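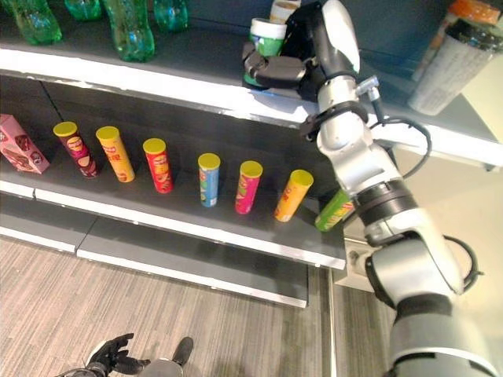 Top shelf grip, front edge. Tub with the white lid, chips one shelf down.

Shelf work with an arm: the rules we go by

Updated 19 Oct 2026. Replaces the December version, please bin any printouts of that one.

Quick page, written between shifts. Covers picking and placing on open store shelving with one arm. Not the freezer doors, not pallets, those have their own page on the Brisex wiki.

Before you power anything

Walk the bay. Look at the floor first. Cardboard, shrink wrap, price tickets, all of it gone.
Check the e-stop. Press it, confirm the arm drops out, reset. Every shift, even if the last person swears they did it.
Check the cables. Any loop that hangs outside the arm is a snag point. Swing the arm slowly through the full reach with an empty gripper and watch the loops, not the gripper. If a cable touches a shelf lip anywhere in the sweep, stop and re-dress it.
Finger pads: wipe, look for splits. A split pad goes in the red bin and you log it in Fotik.

Setting up the bay

Start with the shelf map. Mirzaei bays are all on the same template so load that and then correct it by hand. Don't trust the template for the top shelf, the heights drift.

Space items so the fingers fit. Our minimum gap is 29 mm on each side of whatever you're going to grip. Tall thin stuff (chip canisters, slim bottles) gets the same gap even tho it looks like too much. They go over like dominoes.

Glass stays off the top shelf during trials. If its already up there and you can't move it, mark it as a keep-out in the map with an 18 cm margin.

The pick

1. Approach from the front, never over the neighbors. Slow speed from the pre-grasp point onward.
2. Stop short. Check the elbow. People stare at the gripper and forget that the elbow is down by the middle shelf, next to the snacks.
3. Close on the body of the item. Lids come off. Tubs especially.
4. Hold for 700 ms before any lift. Gives the force reading time to settle.
5. Lift just enough to clear, then straight back out past the lip. No sideways moves while anything is still over the shelf.
6. Out in free space you can go back to normal speed.

Placing is the same list backwards. Touch down, wait, open, back out. Do not open early, a short drop still dents a can and then we're paying for it.

Top shelf extras

Worst shelf for this. Arm is stretched, view is poor, and anything behind the front item is half hidden. So:

- front row only, no reaching to the back
- if something is standing behind your target, go at half speed
- retract toward the aisle before you lower the arm, otherwise the forearm sweeps the shelf below
- idle hand stays low and away from the shelving

Who stands where

One operator, one spotter. Spotter holds the e-stop and does nothing else. No phone. Nobody reaches into the bay while the arm is live, not even to straighten a box that is bugging you. Ask for a hold, wait for the operator to say "held", then reach.

When something falls

Stop. Leave it. Take the log snapshot first, then pick up. Liquids on the floor end the session until it's dry, no exceptions. File it under Laketti incidents with the bay number, shelf, item and which step you were on. "Arm knocked it" is not a report.

Service

Gripper comes off for inspection every 3000 cycles. The counter does not reset by itself so do it by hand and initial the sheet. Check the wrist clamp and connecter at the same time, hand tight is not tight.

Open items: wording for the night shift handover, and whether the gap rule changes for bags. Bags are a hard no until that's settled.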